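Workshop notebook, manipulation bench
Entry of 12th November
Written up by Heather Cowie. Present: Wendelin Hubmann, Lilibeth Tagle. Copy to Crisanto Macapagal.

Purpose

To compare the Plurkard two-finger gripper with the Totell three-finger gripper on small household objects, using the same arm and the same controller for both. The comparison was requested by Ronaldo Panganiban before the order for the second arm is placed in December.

Set-up

Arm on the short pedestal. Controller is the Lacson unit, firmware unchanged from the previous entry. Head camera at its usual height, wrist camera removed for both grippers so that the weight on the flange stayed comparable. Closing force was set by L. Tagle with the load cell and checked again at midday. The Totell drifted slightly low and was reset. The Plurkard did not need it.

The tool changer plate for the Totell is the old one with the elongated holes. W. Hubmann shimmed it. A proper plate is to be drawn up, and the shim should not be regarded as permanent.

Trials

Each gripper was given 115 attempts at picking up a single AA cell from a flat desk and placing it in an open box. Approach speed was the same throughout. Start positions came from the usual script.

Plurkard: good on cells lying across the fingers, poor on cells lying in line with them. Where it failed, the cell was usually pushed forward and rolled. The rubber pads grip well but are too thick to get under the curve of the cell.

Totell: slower to close, but fewer cells rolled away. The third finger fouls the desk if the wrist is tilted by more than a few degrees. Two attempts were stopped by the controller for excess force, and both were counted as failures.

Neither gripper could seat a cell in a spring-loaded compartment with any consistency. The cell has to be pushed against the spring and lowered at the same time, and the present controller settings treat the spring as a collision. W. Hubmann tried a softer setting in the last hour. It removed the stops, but the fingers then wandered sideways under load. I do not consider the softer setting usable as it stands.

Cables

The Totell lead caught on the elbow joint once. It has been re-clipped on the outside of the forearm. Please leave it there.

Human reference

Crisanto has asked that the battery task be compared with the same task done by hand, seen from head height. The reference set now holds 2,704 clips, of which only a small part concern batteries. The useful material is where both hands are engaged, one holding the object still and the other working at the compartment.

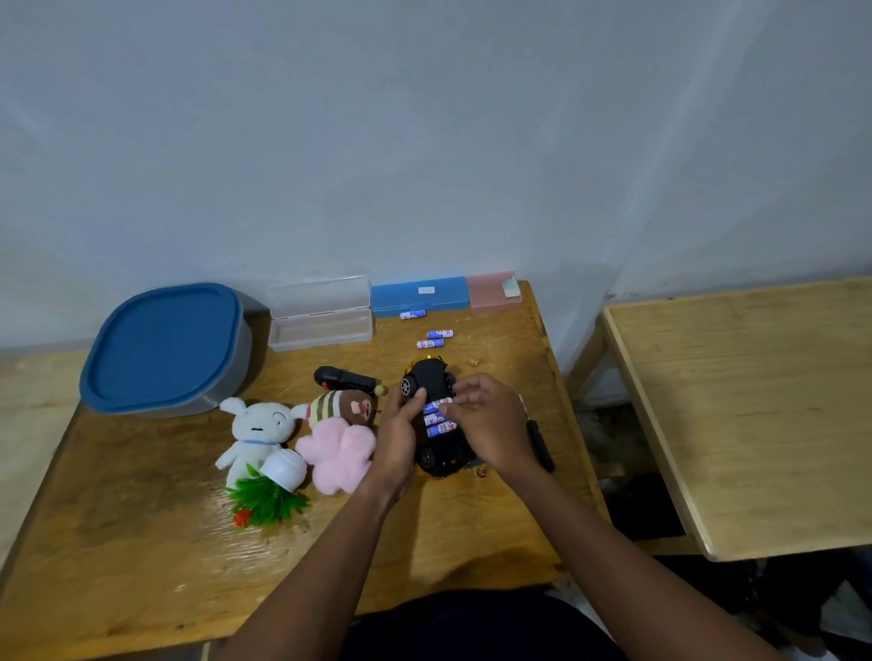

What matters for our purposes is the holding hand. Our present rig has nothing equivalent, and all seating attempts so far were made with the object clamped to the desk. L. Tagle is of the opinion that a clamp is an acceptable substitute for the first round. W. Hubmann disagrees, on the grounds that a clamped object cannot give way when the cell goes in crooked. I have recorded both views and have asked for a short trial with a Flerkex compliant mount, which is in the cupboard and has not yet been fitted to anything.

Actions

W. Hubmann: draw the new plate for the Totell and remove the shim.
L. Tagle: thinner pads for the Plurkard, two thicknesses, and repeat the in-line cells only.
H. Cowie: sort the battery clips by which hand does the holding, and send the list to Crisanto.
Fit the Flerkex mount and make 21 seating attempts with each gripper at the original controller setting. No change to approach speed.

Load cell returned to its case. Controller logs copied to the shared drive under today's entry.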